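About Hekent

Hekent makes small shelves and risers for tables, worktops and desks. We started in March with one design and 514 pounds in the bank, and we now share a building with Jemix, who cut our boards.

Each shelf is a thin black frame with a wooden panel fixed near the top. The space underneath stays open, so a dish or tray can go below.
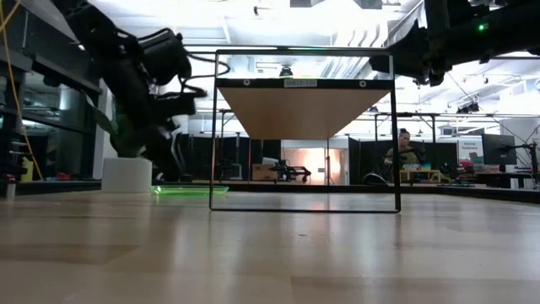
How we work

Every new design spends 40 days in use before we sell it. We put plates and plants near it and move things about - most faults show up that way. Our first frame, the Skalus, went through 2 versions.

The label goes on the front, between the two round fasteners.
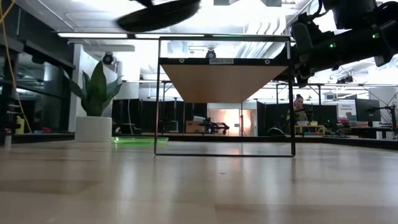

Baláž wrote to us that a shelf should be easy to wipe under, and that ours is the first one they have not had to lift down to clean.

We also like a board with room for a plate and a dish, one behind the other, as a place to set things out before a meal.
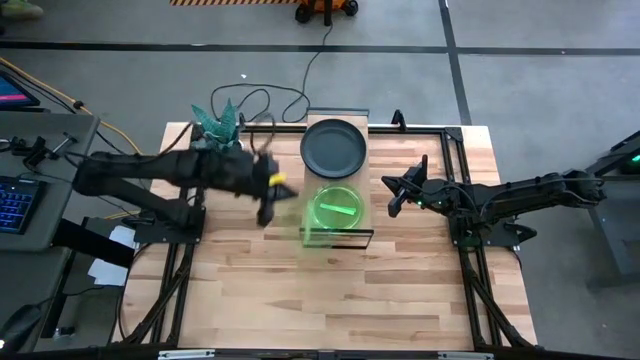 Do you make shelves to order?
We make other widths on request, but the height stays the same.

© Hekent 2019 | Contact us | Back to top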